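Drawer drifts shut while the second arm plans
Posted by Meron Gashaw

Two arms, one planner (Skarneo). The right arm opens a drawer and holds the front, the left fetches a box and puts it in. While the left arm's plan is computed, over 575 ms, the right controller gets no setpoints and the drawer creeps inwards. Is there a hold mode? 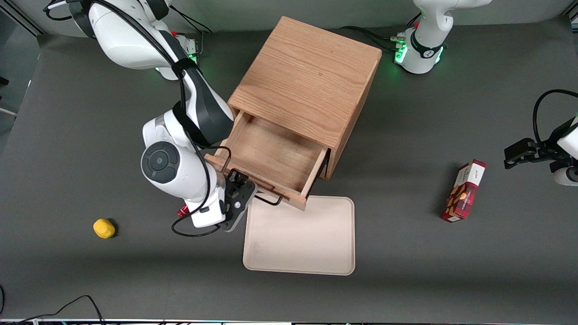
Raising the joint stiffness reduced the creep but tripped the force limit on 3 runs out of 7.

Jemal
Don't raise the stiffness. Planning is blocking your command thread — move it to its own process and keep republishing the last setpoint. Then plan the left arm with the right one fixed as an obstacle.

Curovetti
Same here on an older version. Updating fixed it, not sure which change.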